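Lista de comprobación de locales de préstamo - Rurnton, planta baja
Revisión de mayo de 2019

1. Electricidad
Cables sin cortes ni empalmes con cinta: conforme. Revisar a mano en toda su longitud, también junto a la clavija.
Regletas: una retirada, no tenía interruptor.
Diferencial: salta al pulsar el botón de prueba.

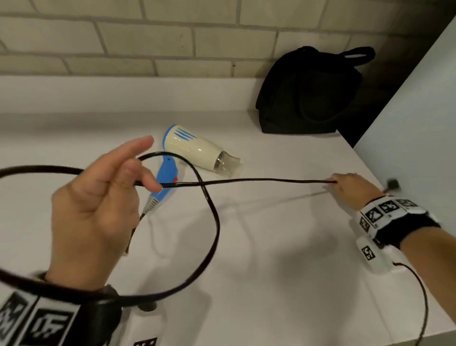

2. Paredes y encimeras
Ladrillo pintado, sin desconchones que obliguen a repintar.
Encimera blanca: conforme. Limpiar con producto neutro, no con lejía.
Junta con la pared: repasar el sellado antes del invierno. 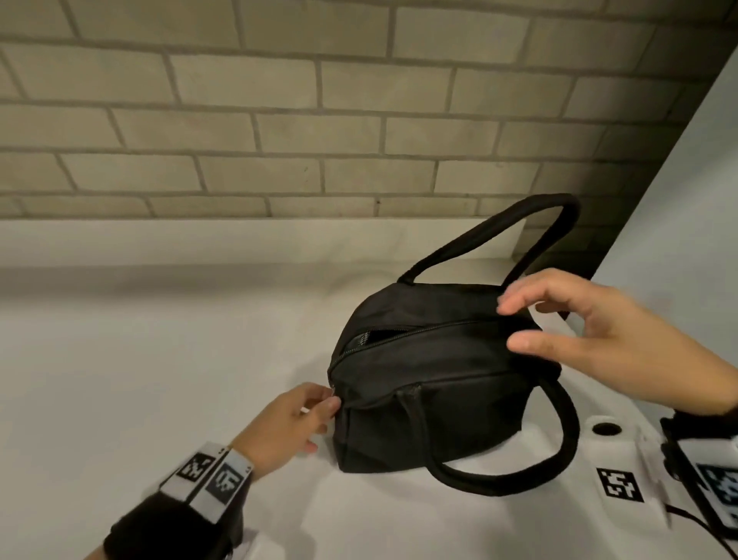
Mac an tSaoi

3. Evacuación
Pasillo libre: no conforme. Había cajas de Clinance junto a la puerta trasera - se pidió retirarlas el mismo día.
Alumbrado de emergencia: conforme.
Aforo: 31 personas. El cartel sigue poniendo 20, hay que cambiarlo.

4. Orden y objetos personales
Bolsos y abrigos van en las taquillas, nunca en el suelo ni colgados de los extintores. 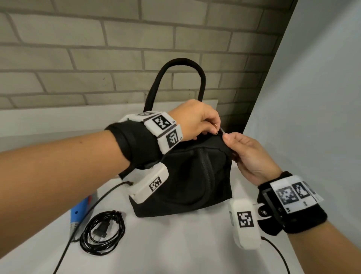 Faltan llaves en varias taquillas y Brendell pide más de 200 euros por las copias. De momento se usan las que cierran bien.

5. Extintores
Presión en zona verde: conforme.
Etiqueta de la última revisión: marzo, legible.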